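Snack Storage in Shared Student Rooms
Project report, Everyday Design module
Revathi Kotian and Thongchai Wiriya

1. Background

Most students in our hall keep dry snacks in their rooms. The kitchen cupboards are small and food left in them tends to get mixed up. In January we asked the people on our floor where they kept packets of biscuits, cakes and crisps. The usual answers were a desk drawer, a carrier bag on the door hook, or the bed.

The aim of the project was to find a simple way of keeping mixed snacks together so that a person can see what they have and finish older items first. We set a spending limit of 300 baht for each room and came in at 296 for the first one.

2. Method

We tried two kinds of container in five rooms. The first was a cloth basket called the Arai, which folds flat. The second was a clear plastic box. Each room used one container for a week and then changed over on the Monday. Nothing was decanted. Everything stayed in its own wrapper, as several people wanted to keep the date and the ingredients list.

Packing was done on the bed in most rooms, as the desks were covered in books. We asked people to pack in their usual way first and then to repack with soft items at the top. Small packets were the main difficulty. They slid down between the larger ones or ended up beside the container.

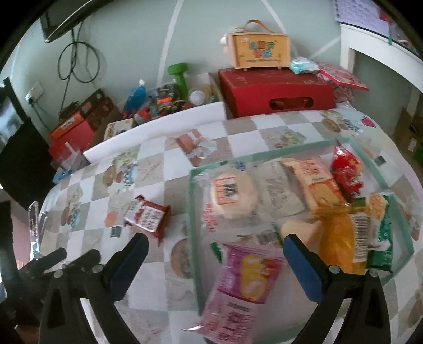
Figure 1. Clear box with wrapped cakes, pastries and other packaged snacks, on a checkered bedspread.

The box in Figure 1 is full, and the pink package at the front hangs partly over the edge. We saw this often. People filled the box to the top and then laid one or two more things across it, so a lid would not have been much use. A small red-and-white packet is lying outside on the cover.

3. Results

The clear box was preferred in four of the five rooms. People said they could check it without taking things out. The cloth basket was easier to put away when empty, but flat packets got lost at the bottom and two cakes were squashed in the first week.

Repacking with soft items on top worked on the first day. By the end of the week most boxes were back to a mixed order – people take what they want and push the rest aside.

4. Changes we would make

A shallower box would probably suit single-wrapped cakes better. We would also like to try a divider along one side for small packets. Thongchai made one from card, but it bent after two days and we did not include it in the results.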